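Hace años que desconfío de los aparatos que prometen devolvernos la sobremesa. Por eso, cuando Ljubica Živković me propuso probar el servicio de recogida de mesa que Georgiou ofrece con el nombre de Nania, le dije que sí con más curiosidad que fe - y también, lo confieso, porque me había prometido café.

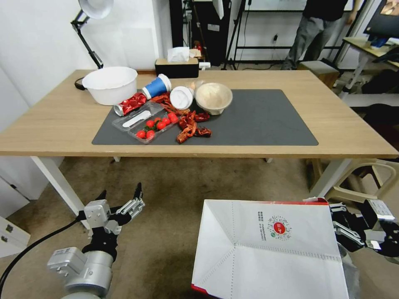 Me gusta que la oferta no hable de cenas de gala. Quien vive en una casa de verdad sabe que lo que cansa es lo otro, los restos, los vasos volcados, esa cucharita de plástico que siempre acaba donde no debe. Si un robot de dos brazos quiere ganarse mi cariño (y mi cuota mensual), que empiece por ahí.

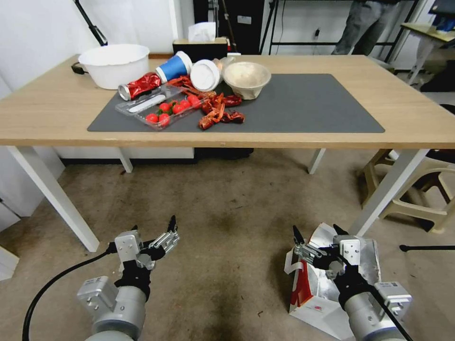
Dos pinzas ante una mesa por recoger: vasos tumbados, una lata aplastada y tomates cherry.

Borislav Vukadinović, que lleva el servicio en Vatby, me habló con paciencia de santo de las 3 visitas incluidas y de los 20 días de prueba, que me parecen pocos. Una familia tarda más en decidir qué considera basura. En la mía guardamos los tomates que sobran y discutimos por ellos, y eso quisiera yo poder explicárselo a la máquina sin llamar a un técnico.

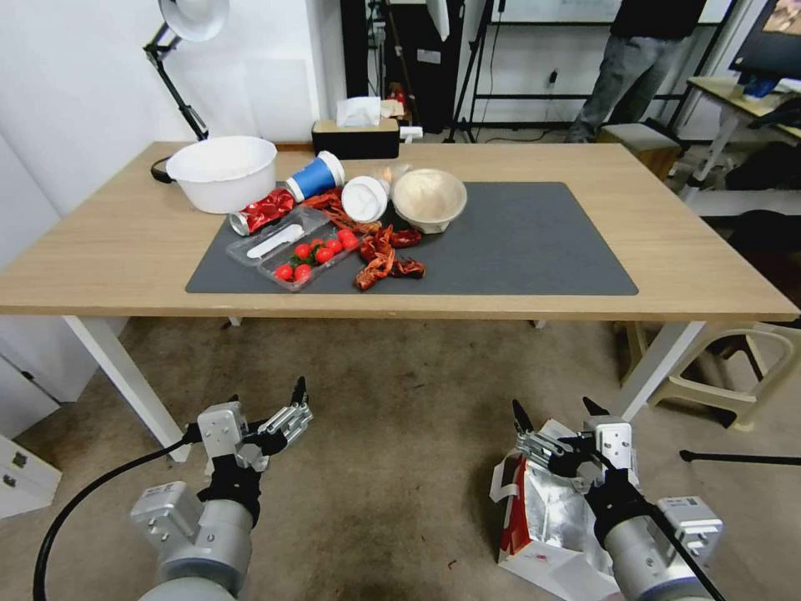 El cuenco, la lata y el envase con los tomates, con el barreño blanco en la esquina del fondo.

Yo, de momento, pediría a Georgiou una prueba más larga y un contrato que se lea de una sentada. Con eso la contrataría para agosto, cuando se me llena la casa de sobrinos.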